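Search this site
Enter keyword
Go

Mandthorpe Toy Library: minutes of the November meeting

Right, I said I'd do the minutes again, so apologies in advance for the rambling. We started at 7.30 pm in the back room, nine of us round the tables, and the last minutes were agreed once I'd put the spelling of Presness right (sorry, Presness playgroup!).

1. Money
We have £600 in the account after paying for the hall. Cenerine have put up the price of storage boxes again, so we agreed to buy ten now and see how far they go. I'm to order them.

2. The toy sort
This took up most of the evening and I enjoyed it far more than the money! There are 63 toys still waiting to be checked and given a label, and we made a start on the small stuff on the long wooden table. The grey elephant was much admired. I'd like him to go in the animal set, and we had a bit of back and forth over whether soft toys should go out singly or in bags. Singly won, five votes to four.

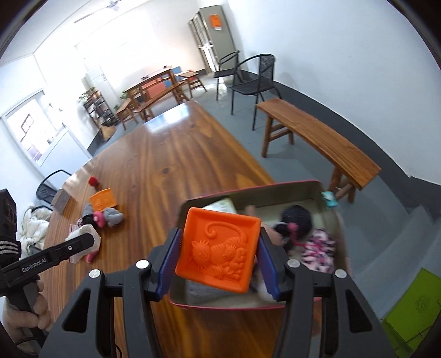

One of the orange tiger blocks over the tin, with the elephant and friends on the table.

The tiger blocks (tiger on the front with a little cub tucked in beside it, very sweet) are going in the under-threes box. The doll in the pink and white dress is to have a bag of her own with a label on it, and I've offered to sew one out of an old pillowcase. We also agreed that small balls get checked for size before they go anywhere near the baby shelf.

3. Opening hours
Presness would like us to open at 9 am during term. I'm all for it, though it does mean somebody fetching the key the night before. We'll try it until Easter.

4. Any other business
The Kuroda train set came back two bridges short. I'll write a friendly note to the family. The kettle needs descaling (my job too, apparently).

We finished at 9.10 pm. Next meeting is in January, same room, bring a mug.

Recent items
Minutes of the September meeting
How to borrow a toy
Wanted: jigsaws with all their pieces
Presness playgroup summer picnic

Comments (3)

tealady: Five to four on the soft toys! I still think bags are easier to carry.

mandthorpe_mum: Can we put our names down for the tiger blocks yet? My youngest would love them.

gran_of_four: Found one of the train bridges in our car boot, will drop it in.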